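Projects > Ikel > Boards > README

# Ikel practice boards

Ikel is a growing set of grey boards covered in blocks, sockets, slots and brackets, all made for practising fiddly fitting jobs. We love these things! Each board packs a lot of different shapes into a small area, and swapping one for another changes the whole exercise.

The set has 10 boards so far. The first 4 came over from the older Manell set and keep their original layouts; the rest were drawn fresh at the Pacheco workshop. Raised features are part of the board itself, so a block can't wander off in the bottom of a drawer (we lost plenty of Manell pieces that way).

## Shapes

Names in the notes go by outline. An "arrow" is a block with one pointed end, a "tab" is a small rectangle, and a "wedge" slopes up from a thin edge. Please stick with these – half our early notes called the same block a roof, a house and a nose.
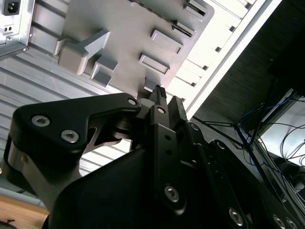 Can I print a board in a different colour?

Any colour is fine for practice, but please stay with matte grey if you want to add your pictures to the set, and write the colour in your notes if you change it.

## Mounting

Put the board up before you start on the notes, and check that it sits the way you want it. A tilted board is welcome too, and it makes the sockets feel like a brand new puzzle. Write down which side is up, as several layouts look very similar once you turn them.

Sockets come in more than one height. Brackets have three sides and one open side, so record which way the opening faces – left, right, up or down. Slots are shallow with a raised rim. 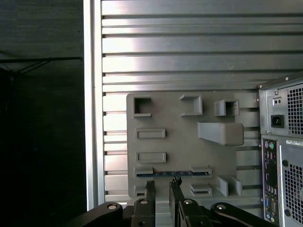 *Grey 3D-printed board against aluminium extrusion, with square sockets, a U-shaped bracket, a wedge and shallow slots.*

## Files

- `boards/` – one drawing per layout
- `notes/` – 58 plain text files, named by board and session
- `spares/` – 2 blank boards with no features, ready for your own ideas

## Known gaps

The Brimorer layouts still need their slot depths measured. There are no round sockets yet, and we'd be thrilled to get a good drawing of one. New layouts go in `boards/` with a short note on the shapes used.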